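Went to the robotics open day over at Rotton this afternoon and I have thoughts. Thread time, mute me if you need to!

**1/** First off, it's way smaller than I expected. I had a car factory in my head, big orange machines behind a fence. What you get is a house-sized building, a hallway with a lot of doors, and people in socks in one of the rooms (didn't ask). Parking is a field. Wear boots.

**2/** They let you sign up for a slot to watch an arm up close and I grabbed one for 2 pm. My group was five people, one of them a kid of maybe eight who asked better questions than I did. Delia Moldovan ran our session and she was great – no slides, no speech, straight to the table.

**3/** The arm has its own camera down by the gripper, so it gets a close view of whatever it's working over. I spent more time on that view than on the arm itself. It's all wood grain and knots, and then a dark curved rim with a thin handle coming off it, super close. Imagine doing your dishes with your eyes on your wrists.
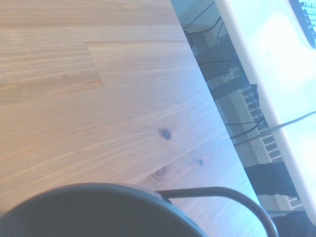
**4/** Floarea Barbu replied while I was typing this: I went in the morning and asked how many tries they log for one task before they move on. They told me 289 for the last one. I can't do anything 289 times. Did you get to see the sorting demo in the back, or had they shut it down by then?

**5/** Floarea, I missed sorting! They'd closed it by the time we got out, and I'm a little mad about it. Also, 289?? We got told "a lot" and I left it at that like a fool.

**6/** OK so, what surprised me most was the pace. I figured it would be zip zip zip. Delia said she likes to keep things slow for visitors and that slow is also how you catch mistakes. The kid said it moves like his grandpa getting out of the car, and she laughed so hard she had to put her clipboard down.

**7/** It's also quieter than my fridge. I kept waiting for the movie noises.

**8/** My favorite part was seeing how it deals with round shiny stuff. Ours was blue and sat in this skinny black wire stand with little looped feet, and the two fingers come down on it from above at an angle. I'd have guessed a box was the harder thing to hold. Nope, says Delia, she'd take a box any day.

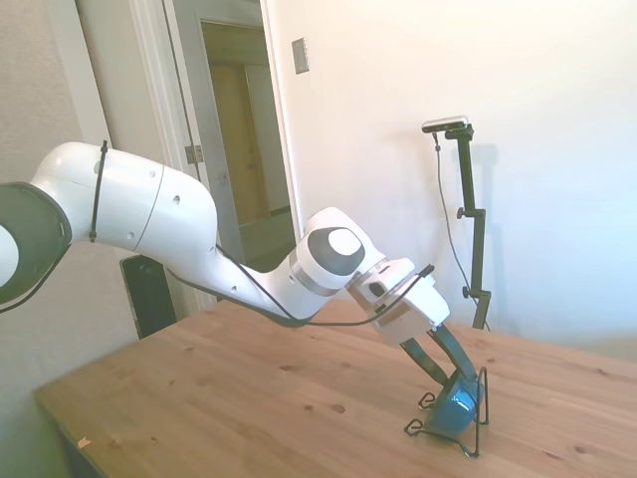

**9/** The other thing I wanted to know was how it decides where to close its fingers, and I'm going to mangle this, so robot people please be nice. There's the camera near the gripper and then another one up on a stand by the table, looking at the whole setup. One is good for the close work and the other is good for knowing where everything is. She compared it to parallel parking with a friend standing on the curb waving at you. That I understood right away (I am a terrible parker).

**10/** Somebody in our group asked the jobs question, of course. She didn't dodge it. She said she'd worked in a warehouse in Harden before this and her back still hurts from it, and that she has mixed feelings depending on the day. I liked that a lot better than a brochure answer.

**11/** Practical stuff, for those of you in my DMs:
- It's free, but you need a slot for the arm room
- They had 23 slots today and they went fast
- Roughly 100 people came through by the time I left, going by the sign-in sheet
- Coffee is from Zaidi down the road, bring cash
- The bus from Rumlow drops you at the bottom of the hill and it's a real hill

**12/** They're planning another one in January and Delia said they'd like to keep the sorting demo open later next time. I'm signing up the minute it goes live. Floarea, you're coming with me and you're driving – see above re: my parking.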